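From: Irfan Warraich
To: Histiditz bead and findings list
Subject: Re: Storing mixed strands in one tray

Tanner,

Reply inline, trimmed.

Tanner Doucette wrote:
> I keep all my bracelets in a single gift box with the molded
> insert left in. Every time I take one out, three come with it.
> Is the insert worth keeping, or should I pull it and put in
> dividers? Also, does metal next to beads matter? Murray said
> it does, Hélène said it doesn't.

Keep the box, lose the insert. A molded tray is shaped for the one piece it was sold with. Put several stretch strands in it and they slide to the low point and wind around each other. Mine did.

A flat felt liner with card dividers works better. I cut the card 30 mm high, which clears the lid on a Drutusik box. Glue is not needed if the card is cut tight.

On metal: Murray and Hélène are both partly right. Glass beads are harder than most plating, so a plated ring stored under glass will pick up fine scratches. Plastic beads do little harm. If you can't tell which you have, store the rings apart. Small charms should also go in their own compartment, as the jump rings catch on elastic.

To untangle the present lot:

1. Empty it onto a plain towel. A printed bedspread hides small charms.
2. Take out rings and loose charms first.
3. Lift the largest loop next and let the rest drop away. Do not pull on a strand that resists.
4. Check the elastic at the knot. If it has gone fuzzy, restring before putting it away.

For restringing I use Gauthier cord. The spool is 300 feet and I have had the same one since November of last year. Ville asked off-list about the Fesov cord; I have not tried it.

My own box before sorting is at the foot of this message. The yellow-green strand across the middle was the worst of it, with the pale blue one under it and a rose-gold ring at the right end. All of it now sits in the divided version.

Irfan
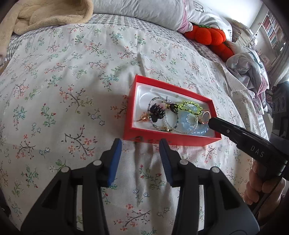

Histiditz Digest, Vol. 30, Issue 1317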